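Workstation and display setup inspection, Lenstead office, second floor
Inspected Thu 13 January by Hsin-yi Shih. Previous inspection sheet used as the starting point. Items marked OPEN carry over to the February round.

Status codes: OK, OPEN, N/A. Comments are required for anything other than OK, optional otherwise.

## 1. Power and cabling

- [x] **1.1 Wall outlets seated, no scorching or cracked plates.** OK.
- [x] **1.2 No power strip plugged into another power strip.** OK. The two found last time at the Prerkholm desks were removed and one longer strip put in.
- [ ] **1.3 Laptop chargers match the rated wattage of the laptop.** OPEN. Three desks use a low-wattage phone charger on a full-size laptop. The laptops run, but the battery drains under load with an external display attached. Replacement chargers requested.
- [x] **1.4 Cables free of cuts, exposed shielding and sharp bends at the connector.** OK. One display cable at desk 29 is stiff near the plug. Recheck next round.
- [ ] **1.5 Floor crossings covered.** OPEN. The cover by the printer has lifted at one end. Taped down for now.
- [x] **1.6 Combined load per strip within its label.** OK. No space heaters found on any strip.

## 2. External displays

- [x] **2.1 Stand or arm tightened, no drift when the display is nudged.** OK after adjustment. Most of the clamp arms needed a quarter turn on the tension screw.
- [x] **2.2 Clamp pad in full contact with the desk edge.** OK. The Minja arms have a shallow pad and should not be fitted on the beveled desks by the window.
- [ ] **2.3 Native resolution selected.** OPEN at two desks. Both run scaled because the user wants larger text. Scaling is allowed, but it should be set through the display settings in the operating system and not by picking a lower output resolution. Text looks soft otherwise.
- [x] **2.4 Refresh rate matches on both screens where a second display is used.** OK.
- [x] **2.5 Top of the visible area at or slightly below eye level.** OK. Checked with the user seated where the user was present. Otherwise left as found.
- [x] **2.6 No direct window glare.** OK. Blinds work on all but one window — see 5.3.

Comment on section 2: one display woke to a blank screen when connected through the dock and worked normally when connected straight to the laptop. The dock had old firmware. After the update it woke correctly in repeated tries, so the item was closed, but the user should report it if it returns.

## 3. Docks and adapters

- [x] **3.1 Dock firmware at the current release.** OK after update. Units were updated one at a time with the laptop on its own charger.
- [ ] **3.2 Adapters labeled with the desk number.** OPEN. Labels missing on most of the short display adapters. They move between desks and then nobody can tell which one has the loose pin.
- [x] **3.3 Docks placed with the vent side clear.** OK. One was under a stack of paper. Moved.
- [x] **3.4 No unusual heat after an hour of normal use.** OK. Touch check only. No thermometer was used.
- [x] **3.5 Network link comes up at full speed through the dock.** OK.

## 4. Storage and backup

- [x] **4.1 Local drive has free space above the minimum.** OK. The lowest reading was 281 GB free.
- [x] **4.2 Last backup completed without errors.** OK on all but one. The Dinddale share reported skipped files, all of them open spreadsheets. A second run with the files closed finished clean.
- [ ] **4.3 Test restore done.** OPEN. A restore of a single folder was started, around 700 files, and stopped by a network timeout partway through. To be repeated over a wired link. Until this is done, treat the backup as unproven.
- [x] **4.4 External drives encrypted and locked away after hours.** OK.
- [ ] **4.5 Retired laptops signed out of all accounts before they leave the room.** OPEN. One unit on the shelf is still tied to a former user's account. Remove the activation from the account side if the password is not available, then wipe the drive and note the serial number on the asset sheet.

## 5. Shared areas

- [x] **5.1 Printer and scanner area clear on all sides.** OK.
- [x] **5.2 Loan laptops charged, updated and returned to the cabinet.** OK. One charger was in the wrong slot.
- [ ] **5.3 Blinds and lighting.** OPEN. The cord on the third blind is stuck. Building request filed.
- [ ] **5.4 Food and drink kept away from keyboards and docks.** OPEN. Crumbs under the keys at two shared desks, and dishes left next to a dock. Plates go back to the kitchen counter before the next person logs in. Keyboards were cleaned with the cable unplugged.
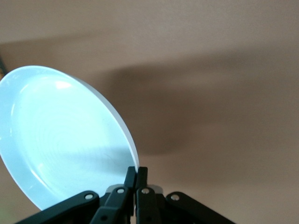 *Item 5.4: white plate, raised lip inside the rim.*

- [x] **5.5 Cleaning supplies suitable for screens.** OK. Only the alcohol-free wipes are to be used on the coated displays. The general kitchen spray has been taken out of the drawer.

## 6. Actions

| Item | Action | Due |
|---|---|---|
| 1.3 | Fit correct chargers | On delivery |
| 1.5 | Replace floor cover | February |
| 2.3 | Reset output resolution, set scaling | Next desk visit |
| 3.2 | Print and apply labels | February |
| 4.3 | Repeat test restore, wired | Before any drive is reused |
| 4.5 | Release account, wipe, log serial | February |
| 5.3 | Building to repair blind | Open |
| 5.4 | Recheck shared desks | February |

Changes to this sheet: item 2.2 now names the arm type, and 3.4 no longer asks for a temperature reading. The old 4.6 (optical media) has been deleted — there is no drive left on the floor that reads them.

Send corrections to Hsin-yi Shih with the item number in the subject line.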